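**FOR IMMEDIATE RELEASE**

# Sornley Opens Sign-Ups for Its Spring "Off the Bed" Clothes-Folding Month

**POVTON, March** – Hi, I'm Jeanine Vandenberghe, and I run Sornley, the little home-tidying outfit my brother Luuk and I started out of his spare bedroom. We're opening sign-ups for Off the Bed, our month-long push to get clean clothes folded and put away before anybody has to sleep next to them. It's free, it's friendly, and you can do it in your pajamas (I usually do).

Last year 1,178 people joined in, which still makes me grin. Most of them told us the same thing when they signed up: the washing is fine, the drying is fine, and then everything lands on the bed and stays there. The worst offenders are the big dark things. A black sweatshirt or jacket dropped on a nice light quilt turns into a lump with no top or bottom, and you keep walking past it.

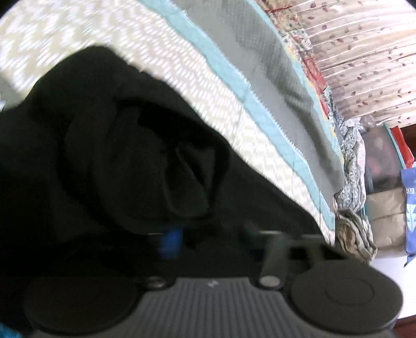 So we're starting with those. Week one is all bulky tops, and the whole job takes 2 minutes apiece once you get the knack. Find the shoulders first, give the thing a good shake, and lay it face down on the bed with the sleeves straight out. If there's a hood, flatten it down over the back. Then fold the sides in, sleeves and all, and bring the bottom up to the neck. Luuk rolls his instead and swears by it, and we've been arguing about that since we were kids!

Week two is pants, week three is the small stuff, and week four is sheets and quilts, because a bed you've just cleared off deserves to be made properly. Everyone who signs up gets a short note each morning at 7 with one pile to deal with. Skip a morning if you need to, the pile will wait.

We've got help this year, too. De Bruijn, the linen shop on our street, is giving us 60 cotton drawer liners to hand out, and Jusine is lending us their upstairs room for a fold-along evening with space for 40 people. Bring a basket of your own clean laundry and something to drink. I'll be bringing mine, and it's a big one.

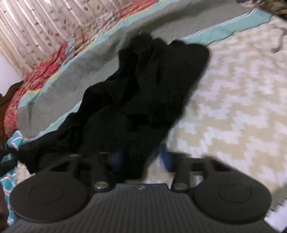 **Do I need a folding board or any other gear to join?**

A bed or a table is plenty. We've tried the boards and they're fun for T-shirts, but a thick sweatshirt just slides around on them, so we fold by hand and so can you.

Sign-ups are open now through the end of the month at the Sornley front desk in Povton, or at the counter at De Bruijn. Drawer liners go to the first folks who ask for one. Places at the Jusine evening need to be saved ahead, so tell whoever signs you up that you want to come.

**Press contact:** Luuk Vandenberghe, Sornley, Povton. He answers mail in the mornings and is happy to talk about rolling.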